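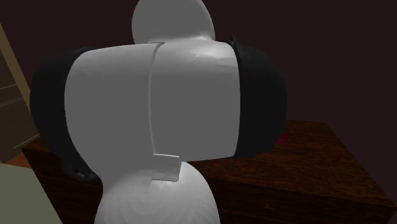 Tips for trying out a gripper before you buy

If you have a small arm in the workshop and two or three grippers you can't choose between, give yourself a quiet afternoon and try them all on the same jobs. I did this in May with a Tinberg two-finger and a Furukawa with soft pads, and I learned more over one pot of coffee than I had from a month of reading catalogs!

Start in the simulator if you have one. Run the whole reach there first, and turn the view so you are looking right past the elbow joint at the table. You'll soon find the spots where the arm hides the very thing you want to pick up, and you can move your camera on the screen before you drill any holes in your nice shelf.

Then gather your test things. I like a wooden spoon, a sponge, an egg cup, a bunch of keys and a folded dish towel (the towel is the hard one). Put a bit of masking tape on the bench for each, so everything goes back to the same spot. Give each gripper 20 tries per item and write down the drops as you go — you will not remember them later, believe me.

Weigh the gripper with its cable and mounting plate. My Furukawa came to 681 grams all told, and the arm sagged a little at full stretch until I typed the new weight into the controller.

Dennis Lambert, my neighbor, wipes his rubber pads with a damp cloth between rounds, and I've picked up the habit. Dusty pads slip, especially on the egg cup.

Keep the speed low for the first round, and save your settings under a name you'll recognize next winter. Mine is called "towel 14".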